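Section 3: Getting the old tower ready for its new job as the house music server

Okay, if you've made it through sections 1 and 2 you already know what we're building: one quiet box in the closet that holds every CD you ever bought and plays them in any room. I run mine with Pastor, the free music library program, and this section covers everything between "I have an old computer" and "I can hear Begoña Vallejo's choir recordings in the kitchen" (that was my first test album, and you can pick a better one).

I wrote the first version of this on 2020-01-04 and I've fixed a few steps since then, mostly thanks to people who wrote in. If your menus look a little different from mine, don't panic, the words are nearly always close enough.

Before you start

You'll need the tower, a drive for the music, a network cable long enough to reach your router, and a USB stick with the Pastor installer on it. My collection came to 2492 tracks and fit with loads of room left over, so please don't run out and buy the biggest drive in the store. Borrow a keyboard and a monitor for the first evening. After that you can unplug both of them and forget they exist.

CAUTION: Shut the computer down, pull the power cord out of the wall, and then hold the power button in for a few seconds before you open anything. Touch bare metal on the case before you touch any of the parts.

3.1 Cleaning and checking

1. Take the side panel off and put the screws in a cup.
2. Blow the dust out with short puffs of canned air. Hold fan blades still with a finger while you do it.
3. Wiggle every cable gently. If one moves, push it home.
4. Leave the panel off until you've finished 3.2. 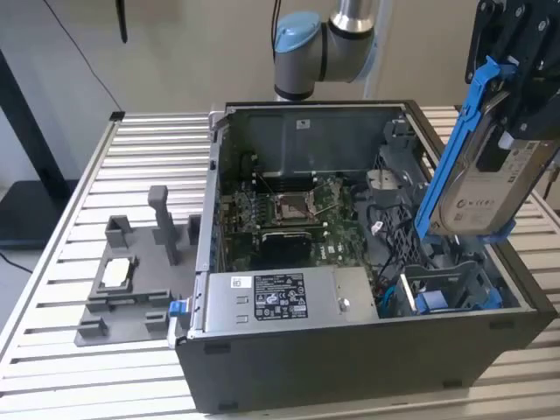

Where you do this matters more than people think, and I moved my whole operation off the living room carpet after one lost screw too many. Pick a hard surface at a decent height with a good light over it, and give yourself the whole evening. Lay the tower down on its side so the open part faces the ceiling, and then you can look straight down at the green board with the expansion slot openings lined up along one wall. Those openings are how you tell which end is the back once you've turned the thing over twice and lost track (I have done this more than once!).

Note: Iker Ibarra wrote to ask whether the server needs a fancy sound card. Nope! The sound comes out of the little players in each room, so the tower only has to send files down the wire.

3.2 Fitting the music drive

1. Slide the drive into a free bay. Line up the holes before you reach for the screws.
2. Plug in the data cable, then the power cable. Both only fit one way up.
3. Put two screws in each side, finger tight first, then snug them.
4. Tuck the spare cable away from the fans.

If you're using a Voltitz drive caddy like mine, the drive clips in and you can skip the screws in step 3. It does rattle a bit. I stuck a strip of felt under it and that was the end of that.

3.3 Making sure the insides are all there

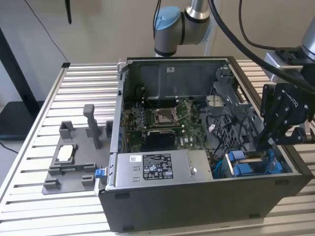 Plenty of these guides assume you're starting with a computer that worked yesterday, but a lot of you are buying secondhand, and sellers pull parts. Ask before you pay. Leire Bermúdez got hers for 145 at the swap meet in Padstead and then had to go back for memory, so her bargain got less bargainy by the hour. What you're checking for is a processor in its socket and memory in its slots. An empty socket is easy to spot once you know the look, just a metal frame with a lever and no chip in the middle, with the memory slots in rows off to one side. If the board has a maker's name printed on it, like DELL in small white letters, write that down along with the model number from the case, and use both when you go shopping for whatever's missing.

CAUTION: Don't poke at an empty socket with your finger or anything else. The contacts bend if you look at them funny, and straightening them is miserable.

3.4 First start and Pastor set-up

1. Put the side panel back on and stand the tower up.
2. Plug in the monitor, keyboard, network cable and power.
3. Put the USB stick in and switch on.
4. Choose Install when Pastor asks, and pick the small drive for the program. Check this twice.
5. When it asks for a music folder, pick the big drive.
6. Give the server a name. Mine is Bristovton, after the town where I bought most of my records.
7. Restart and pull the stick out.

Now go make coffee. The first scan of my library took 130 minutes, and the progress bar sat still for a good chunk of that - leave it alone, it's working.

Note: If albums show up twice, you probably have two spellings of the same artist. Fix the spelling under Library, then Tidy, and scan again. The second scan is much quicker.

Section 4 is ripping your CDs, so go dig them out of the garage.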